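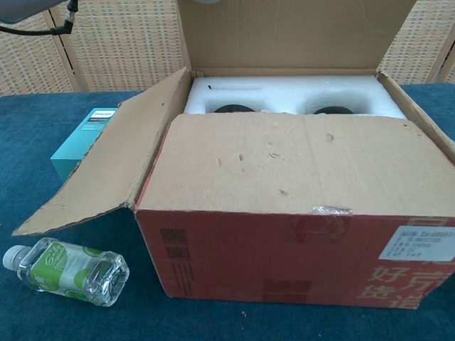
청록색 천을 깐 작업대 위에 놓인 골판지 상자. 안쪽에 흰색 발포 폴리스티렌 완충재가 들어 있다.

포장자재 재사용 업체 쿠센트(Cusent)는 11월부터 반송 상자와 성형 완충재의 선별 기준을 변경한다고 화요일 밝혔다. 지금까지는 표면 긁힘이나 눌린 자국이 있는 골판지 상자를 일괄 폐기했으나, 앞으로는 날개 접힘부와 모서리의 강도가 유지되면 외관 손상과 관계없이 재사용 대상으로 분류한다.

발포 폴리스티렌 완충재는 상자와 분리해 따로 검사한다. 홈 가장자리의 파손 깊이가 10mm를 넘으면 감용 처리로 넘긴다. 기존 운송장과 투명 테이프는 재출고 전에 제거해야 한다.

쿠센트가 지난 분기에 회수한 상자는 거의 3000개이며, 이 가운데 2836개가 새 기준의 시험 적용을 거쳤다. 품질 담당 지나시 페이사(Zinash Feyisa)는 "인쇄면의 오염은 적재 강도와 무관하다"며 "판정 항목은 13개로 정리했다"고 말했다. 개정된 기준서는 협력 물류사 브라비츠(Bravitz)의 입고장에도 배포된다.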